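Soap and Bowl, tabletop set
README, rough version -- will clean up later

Started Monday, January 1, 2018 by Yaneth Grajales. Folder layout is by Duván Alvarado, ask him before renaming anything.

What this covers
Small things on a pale tabletop. Mostly one peach-colored oblong and an orange plastic bowl. Close views plus wider ones of the table. Part of the Zilari household set, washroom shelf section.

Labels
soap_bar -- the oblong. Peach to orange, whichever you like, we didn't split by color.
bowl_small -- orange, plastic, flared rim.
surface -- anything pale under the objects. Don't label the shadow.
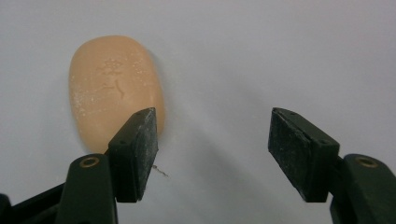 Worn marks on a bar go in the notes field as "marks, unreadable". Please don't guess at letters. Two people guessed and got two diffrent brands, took an afternoon to undo.

White flecks and residue: tag as "residue", one tag per object is enough. No outlines around single specks, life is short.

Size
Roughly 3,000 views in the full set. 400 held back for checking. The Osetti folder has another 200, same labels, older naming -- merge pending.

Blur
Keep blurred views. Mark blur = 1 if the edge of the object is soft, 2 if you can't find the edge. Rounded shapes get mistaken for clay or foam when blurred, so use "soft_block" if unsure and leave it for second pass. 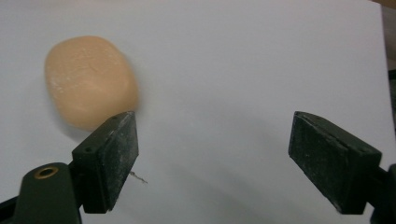
Second pass is Duván. He clears soft_block in batches of 100, usually the same week. Stray hairs and fibers on the surface are "debris", not residue. Yes the two get mixed up, fix them when you see them.

Wide views
Box the bowl and the oblong only. Floor, cables and cabinet stay unlabled. If the oblong could be a toy bread roll or a potato from that distance, still soft_block.

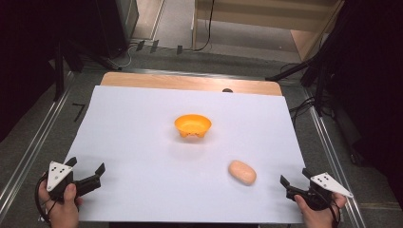

Wide view: orange bowl near the middle of the paper, peach oblong below and to the right.

Known problems
Jelico export drops the notes field. Use the Wong script until that's fixed.
October files have no blur value, treat as missing, not 0.

Questions to Yaneth.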